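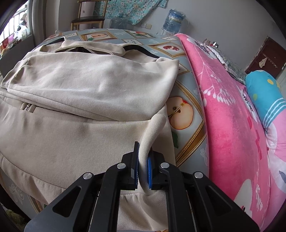 Fig. 1 -- beige top on the bed, part folded. Note label and ribbing.

Zistlow Adult Learning, Looking After Clothes
Handout for session 5: folding heavy tops and zip-ups
Tutor: Idris Gronow, room 257
November 28, 2025

12 shares 3 comments

Notes typed up quick from the board, plus the bits we ran out of time for. Bring it back next session, we'll be writing on it.

Recap from last time

Thin things (T-shirts, vests, pillowcases) -- fold in thirds, stand on edge in the drawer. Everyone was fine with that. Heavy tops are a different job. Thick cloth, springs back, cuffs and hems that don't want to lie down. Tonight is sweatshirts, hoodies, zip-up jackets.

Words we'll use

Body: the big flat part, front and back together.
Rib: the stretchy knitted bands. Cuffs, hem, sometimes neck.
Hem band: the rib along the bottom.
Stand-up collar: a collar that goes up round the neck, no fold-over.
Patch pocket: pocket sewn on to the outside.
Fold line: where you want the crease. Decide this BEFORE you move any cloth.

Where to work

Table is best. Bed will do but it gives under your hands and the folds go soft. Look at Fig. 1: the top has small wrinkles all over the upper panel and one little bump in the middle of it. Smooth those out with the flat of your hand before the next fold or they get pressed in. Work from the middle out to the edges.

If a bed is all you've got, pull the cover tight first. Some of you fold on the floor, that's up to your knees.

A wipe-clean cover on the table is handy, clear plastic or whatever. Wipe it first. Pale clothes pick up everything.

Part A. Pullover type (sweatshirt, no zip)

1. Turn right side out. Check inside the sleeves, there is nearly always a twisted one.
2. Lay it face down, neck away from you.
3. Smooth the body. Pull the hem band straight, not stretched.
4. Fold one side in to the middle of the back, sleeve comes with it.
5. Turn the sleeve down so it runs along the fold line.
6. Same on the other side. Sleeves should not cross if you can help it, four layers of rib makes a lump.
7. Hem up to just short of the neck. Then in half again if the shelf is shallow.
8. Flip over. Square the corners.

Common faults: narrow roll of cloth left at the edge, like the ribbed one standing up in Fig. 1. Take hold of it and lay it flat, or tuck it under, but do one or the other. Don't fold on top of a roll and hope.

Also look for the label. In Fig. 1 it's near the left edge, under the folded panel. Get in the habit of reading the label while the thing is in your hands -- wash temperature, tumble or not. Write it on your clothes list (the Wotis sheet from session one, spare copies in the tray).

Question from the group: roll or fold? Rolling is OK for a suitcase. For a shelf, fold. Rolled sweatshirts topple and then you have a heap by the end of the week.

Part B. Zip-up type

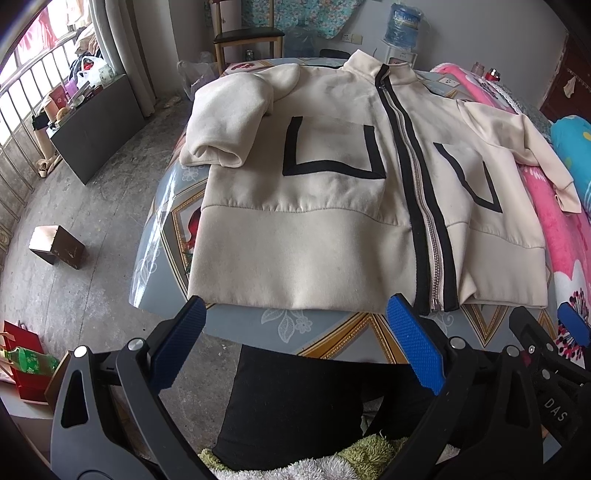
Fig. 2 -- cream zip-up laid face up, ribbed hem to the near side. One sleeve in, one still out.

Zip-ups go FACE UP, unlike Part A. You need to see the zip.

1. Collar away from you, hem band near you, as in Fig. 2.
2. Bring the two fronts together and do up the zip. Leave the last couple of inches at the neck open if the collar is stiff.
3. Get the zip running straight down the middle. If there are stripes either side, like the black ones here, use them as your guide. They ought to look the same all the way down.
4. Check pockets. Hands in, right to the corners. Tissues, bus tickets, 50 pence pieces.
5. Straighten pocket trims. In Fig. 2 one outline is a tidy U and the other has gone skew, more of a V, and the cloth is bunched there. Tug lightly at the hem below it, smooth upwards.
6. Sleeve one across the upper body. Cuff flat if you can. The one in the picture is rolled a bit at the end, unroll it.
7. Sleeve two same way. Check it isn't hanging off the table first, a dangling sleeve drags the whole front sideways. In Fig. 2 it's reached as far as the blanket on the bed! Move the jacket over or use a bigger table.
8. Sides in to the width of your shelf. Try not to put the crease right on a pocket edge.
9. Hem up, once or twice.

Marks. Pale zip-ups show everything. There's light grey smudging across the chest on this one, and creases. Look BEFORE you fold. A marked one goes back in the wash basket or gets a dab, it does not go on the shelf. How to treat marks is on the Derkach sheet, the green one, not repeating it here. If you don't know what the mark is start with cool water and a plain white cloth. Test any product on an inside seam.

Creases are less of a worry. Hang overnight and most will drop. Iron on the wrong side if you must, keep it off the zip and off any trim that might be printed or stuck on.

Storing

Heaviest at the bottom of the pile. Five to a pile, more than that and it leans.
Zips facing the same way.
Pale colours away from new dark ones, espesially new black or navy that hasn't been washed yet.
Long-term (winter things put away in July): clean first, always. Cotton bag or a lidded box, not a bin liner.
Wardrobe or drawer? Either. Heavy knits stretch on a hanger, zip-ups with a woven lining don't mind so much.

People asked about the folding boards from Triltitz. Haven't tried one. A stiff cardboard folder does the same width every time and it's free.

Practice at home

- Two pullovers, one zip-up. Time yourself if you like, speed isn't marked.
- Do one on the bed and one on the table, write down which came out flatter.
- Find the label on each. Copy out what it says.
- Bring one garment you can't get to fold nicely. Hoods welcome, hoods are next session.

Your folder counts for 50 marks out of 100, the other half is the practical. Anyone missing the sheet for session 3 see me at the break.

Room note: tables need to go back against teh wall when we finish, chairs stacked by the door.

I. Gronow

3 comments Share Print this page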